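Outubro | Por Otília Sarmento | Escola e família

Como conferir a lista de material escolar antes de pagar por ela

Toda lista de material chega com ar de documento oficial. Tem timbre, tem prazo, às vezes tem uma assinatura digitalizada no rodapé. Nada disso quer dizer que alguém tenha revisado item por item. Boa parte das listas que passam pela redação é cópia da do ano anterior, com a série trocada no alto da página, e os erros viajam junto.

O roteiro a seguir serve para quem tem filho no ensino fundamental e recebeu a lista do ano que vem. Leva uma noite, com a lista na mesa e o contrato de matrícula aberto ao lado. Se a escola disser que não dá tempo de discutir nada, desconfie do prazo também.
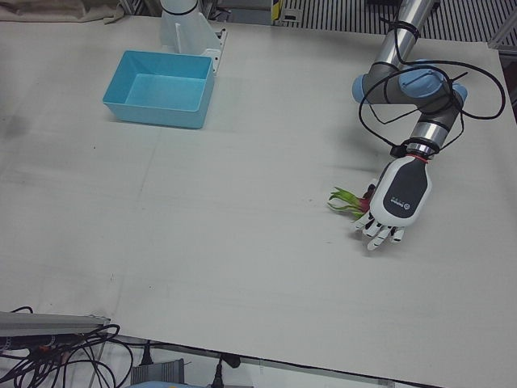
Passo 1: separe o que é do aluno e o que é da escola

Pegue duas canetas de cores diferentes. Com uma, marque o que o seu filho vai usar com as próprias mãos: caderno, lápis, tesoura, estojo. Com a outra, marque o que abastece o prédio: papel higiênico, copos descartáveis, álcool, toner, giz, grampos. Material de uso coletivo não deveria estar na lista, porque o custo dele já faz parte da mensalidade.

O problema mora no meio. Resma de papel, por exemplo. Uma criança do segundo ano consome folhas, ninguém discute, mas 100 folhas por mês é outra conversa. Pergunte por escrito em que atividades elas serão gastas. "Trabalhos diversos" não é resposta.

Passo 2: compare com o que sobrou

Abra a mochila e o armário. Anote o que ainda presta. No colégio que usei como referência, o Tenditz, a lista trazia 14 itens repetidos do ano anterior, entre eles régua, apontador e uma pasta com elástico que não gasta em dez meses. A coordenação aceitou todos os reaproveitados quando foi perguntada, só que a lista não dizia isso em lugar nenhum.

Não compre nada em duplicata "para garantir".

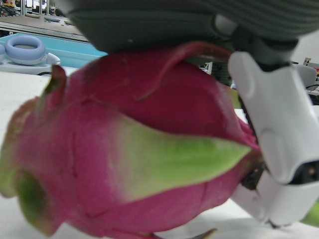

Otília Sarmento
Redatora de educação

Passo 3: procure as marcas

Circule todo nome de marca ou de loja. A escola pode recomendar, e costuma usar um verbo macio para isso: "sugerimos", "preferencialmente", "trabalhamos com". Leia como sugestão e trate como sugestão. Se a lista exigir caderno Revden e aceitar só Revden, peça a justificativa pedagógica. Eu pedi. Recebi um parágrafo sobre a qualidade da gramatura e nenhuma palavra sobre aprendizagem.

Com livro e apostila é diferente, já que o título precisa mesmo ser aquele. O que se pode discutir é onde comprar e se o exemplar usado vale. Cuidado com o código de acesso de uso único, que transforma um livro perfeitamente bom em papel velho no fim do ano.

Passo 4: desmonte o kit

O kit pronto é vendido como comodidade. Pode até ser, para quem não tem tempo. Peça o preço de cada item separado e some. O pacote da papelaria Zhong, indicado no comunicado da escola, saía por R$ 2.180, com "desconto de 15%". Desconto sobre qual valor? A loja não soube informar o preço cheio de três dos produtos. Enquanto essa conta não aparece, a porcentagem é enfeite.

Anote também o que vem no kit e não está na lista. Costuma ser pouca coisa, uma agenda, um jogo de etiquetas, e costuma ser caro.
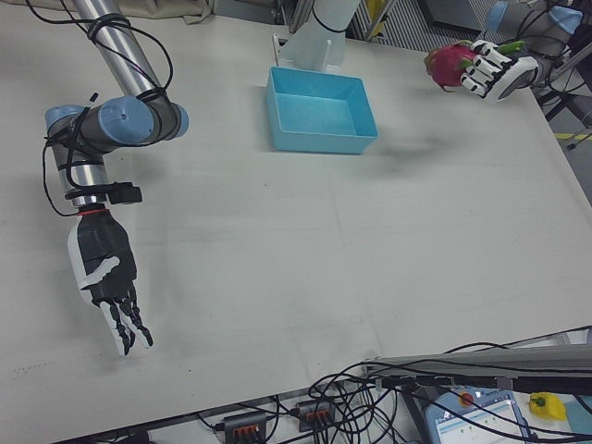 Mesa branca com uma caixa azul-clara vazia e dois braços robóticos.

Passo 5: pergunte pela plataforma

Cada vez mais listas terminam com uma linha discreta: "licença digital". No Tenditz, chamava-se Fliltalel e era cobrada à parte, em boleto próprio. Antes de pagar, pergunte quantas vezes por semana a turma usa a plataforma, quem corrige o que é feito ali e o que acontece com o aluno que não tiver acesso. Se ele não puder fazer a lição sem a licença, então ela faz parte do ensino e cabe discutir por que ficou fora da mensalidade.

Peça um login de demonstração. Quinze minutos bastam para saber se há conteúdo ou se são os mesmos exercícios da apostila numa tela.

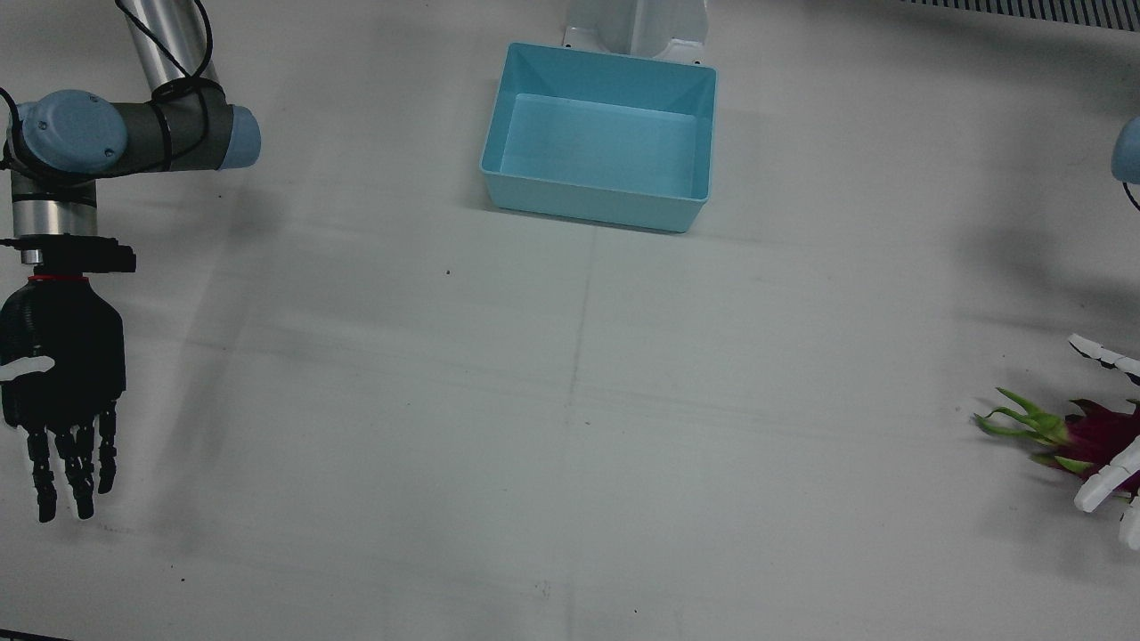

Guarde as respostas por e-mail. Conversa no portão é simpática e não serve para nada depois, quando a coordenadora mudou e a cobrança ficou. Se a escola responder por telefone, mande você mesmo um resumo: "conforme conversamos hoje, os itens tais não são obrigatórios".

Passo 6: entregue aos poucos

Nenhuma criança usa oito tubos de cola em fevereiro. Proponha a entrega por bimestre e peça recibo do que foi entregue. No fim do ano, pergunte pelas sobras. Se a escola não souber dizer onde estão, leve a pergunta para a reunião de pais e repita antes de aceitar a próxima lista.

Caso a resposta não venha, o órgão de defesa do consumidor do seu município recebe a reclamação. Leve a lista marcada, o contrato e os e-mails impressos.

Receba nossos guias por e-mail. Digite seu endereço e confirme a inscrição. Você pode cancelar quando quiser.

Fale com a redação | Todos os direitos reservados | Voltar ao topo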